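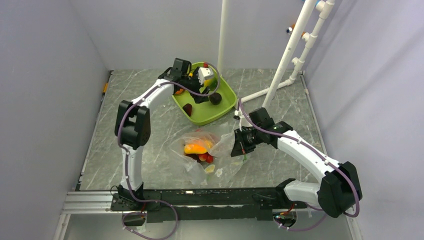

Speaker notes: Who holds the bag? Assigning roles to two arms when the container is soft

Talk slot is short, so keep moving. Notes follow slide order. Anything marked SKIP can go if the clock is bad.

Slide 1. Title

Introduce the talk by its question. We have two arms, one soft container, and a pile of small things that have to end up in a rigid container. Which arm should do what, and when should that be decided?

Most of our earlier work decided it up front. One arm was the holder, one arm was the picker, and they kept those jobs for the whole episode. This talk is about what happens when you let the policy choose the roles again partway through, and what that costs in data and in training.

Say early that the method is called Groltia in the paper and in the code. The name has no meaning. It gets asked every time.

Slide 2. Why bags

Rigid bins are a solved enough problem for our purposes. The rim stays where it is. You can plan a grasp once and execute it.

A thin plastic bag is different in ways that matter for a learned policy:

The opening moves when anything touches it.
Clear film is hard for depth sensors, and highlights on the folds move around when the film moves.
Objects are visible through the film but can't be grasped through it. A policy trained on open bins will try to do exactly that.
When you pull an object out, the film can come with it.

The last one is the failure we see most. The gripper closes on the object and a fold of film together, lifts, and the bag goes along for the ride. A second arm pinching the film near the opening helps a lot, if it's pinching in a useful place.

Slide 3. The task

Objects go from the bag to a green tray. The set is small toy food and small blocks in mixed colors. The tray has raised rims, so a low approach will bump it, and we count a bump that moves the tray as a fault even if the object gets in.

Order doesn't matter. The policy isn't told which object to take next. An episode ends when the bag is empty, when an object leaves the reachable area, or at the time limit.

Point at the opening photo again if people look lost. Left arm is over the tray with a white block, right arm is at a corner of the bag. That is one split of the work. The opposite split is also legal and the policy may use it.

Slide 4. The cell

Two arms on one rail, aluminum frame, plain pale walls on three sides. The floor is a gray marble pattern. We chose a patterned floor on purpose, after an earlier version of the setup on a flat white surface gave us policies that fell apart on any other table. The pattern also shows through the clear film, which makes the perception harder. We think that's the right kind of hard.

The white pipework at the back stays in for all runs. The planner knows about it as a keep-out volume. The learned policy only sees it in the images.

Fixed camera for the overview. Don't go into calibration here. It's in the backup slides.

SKIP if late: cable routing. Cables run along the outside of each arm, clipped at intervals, with slack below the rail. For anyone building one of these, leave more slack than the arm's rest pose suggests. The reach to the far side of the tray is what uses it up.

Slide 5. Data

2472 demonstrations in total, all teleoperated, all in this cell. We recorded them in two phases.

In the first phase operators were told to keep one arm on the bag the whole time. In the second phase they were told to do whatever was fastest. The second phase is where role changes show up. An operator would pinch the bag with one side, pick with the other, and then swap when the remaining objects were on the wrong side of the pile.

We labeled role changes by hand on 124 episodes. The rest were labeled by a small classifier trained on those. Be clear that the classifier's labels are noisy. It tends to mark a change a little late, after the new holder has already touched the film. We tried correcting for this with a constant time shift and it made no useful difference, so the results use the raw labels.

Slide 6. Method

Keep this simple. There are 2 levels.

The lower level is an ordinary action policy. It takes images, joint positions, and a role token, and it outputs a short chunk of joint targets for both arms. Same network for both arms.

The upper level picks the role token. There are 4 tokens: left holds and right picks, right holds and left picks, both pick, and both hold. The last one covers opening the bag wider, with each gripper pulling film in a different direction.

The upper level runs only at certain moments: after a release, after a failed grasp, or when the film slips out of the holder. In between, the token is frozen. This is the main design choice in the paper. When we let the upper level run at every step, the arms dithered. One would start toward the bag, the token would flip, and it would back off. Freezing the token between events stopped that.

The event detector is plain code that looks at gripper width and motor current. It isn't learned. We would like it to be, but the plain version was good enough and easy to debug.

Slide 7. Baselines

Fixed roles. Same lower level, token never changes. We ran it with each arm as the holder and report the better of the two.

Flat policy. No token at all. The network gets the same images and has to work out the roles by itself.

Ollham planner. This is the scripted system we had before. It segments the bag opening, picks a pinch point, and plans a collision-free path for each arm in turn. It's slow and it's the only one that never learned anything from the demonstrations.

Zakharchenko variant. Same as ours, but the token is chosen at every step. Included to back up the freezing claim on the previous slide.

Slide 8. Results

Show the bar chart, leave it up, and talk over it. Don't read the numbers off the slide.

Main points in order:

Groltia empties the bag more often than fixed roles. Most of the gap comes from the end of the episode, when the last objects are down in the folds and the original pinch point is no longer useful.

At the beginning of an episode, fixed roles are just as good. If your bag is full and you only need the first object, don't bother with any of this.

The flat policy does better than we expected on easy bags and worse on long ones. It does learn to change roles, but it changes them in the middle of a carry, and then the object gets dropped.

The scripted planner has the fewest tray bumps of any system. It also has the most failures to find the opening. Clear film with bright folds is where the segmentation breaks.

The per-step variant finishes fewer bags than fixed roles. That surprised us enough that we trained it again from a new seed. Same ordering.

Slide 9. Failures

Play the clips without sound. Talk through them.

Film caught with the object. Still the biggest group. Our method reduces it and doesn't remove it. The holder can be in the right area and the film near the object is still loose.

Pinch too shallow. The holder has only the very corner of the film. It's fine until the picker pulls, and then the corner slips out. The event detector catches the slip and the upper level asks for a new hold, so many of these recover. Count them as slow, not failed.

Round objects. They roll in the tray after release. If one rolls under the approach path, the next release can land on top of it. No harm to the score, but it looks bad and reviewers asked about it.

Wrong event. Motor current spikes when a gripper brushes the tray rim, and the detector reads that as a failed grasp. Then we get a role change for no reason with an object still in the gripper. A fix is in the code now but wasn't in the runs we report.

Slide 10. What the upper level learned

People like this slide, so don't rush it.

We plotted which token was chosen against where the remaining objects were in the bag. The pattern is close to what a person would do. The arm nearer the opening tends to pick. The arm on the far side tends to hold.

The odd case is "both hold." Operators used it rarely. The policy uses it more often than they did, mostly after a failed grasp. We don't have a full explanation. One guess is that widening the bag leaves the images in a state the lower level handles well, but we haven't tested that, so present it as a guess.

Slide 11. Limits

One cell, one kind of bag, one tray. We tried paper bags briefly and the pinch policy didn't transfer. Paper holds its shape after a fold and film doesn't, and the policy had only learned film.

The objects are light toys. A heavy object would pull the bag off the holder. Force limits on these grippers are set low and we left them there.

Labels need a person for the first batch. Up to 124 episodes by hand is an afternoon of work for someone patient, but it's still a manual step, and the result depends on that person's idea of when a role change begins.

Slide 12. Next

The Enavix release will have the demonstrations, the hand labels, the classifier labels, and the event detector. Planned for April. Training code comes with it. The scripted planner doesn't, as it depends on tools we can't share.

On our side, the next experiment is going in the other direction, from tray to bag. Early signs are that the holder's job is harder there. It has to keep the opening wide while something is pushed in.

Likely questions

Why not a third arm or a fixture to hold the bag? A fixture works if you know the bag. We want to start with a bag lying any way it happens to lie.

Why not language instructions for the roles? We could. The token set is small enough that a lookup is all we need.

Does the floor pattern matter? We have one test on a plain surface. Performance was slightly better. Offer the backup slide.

How is time scored? By the clock from first motion to last release. Resets are not included.

Can the arms collide? The lower level has a distance check between the links, and it stops both arms if they get too close. Stops are counted as failures in every bar on slide 8.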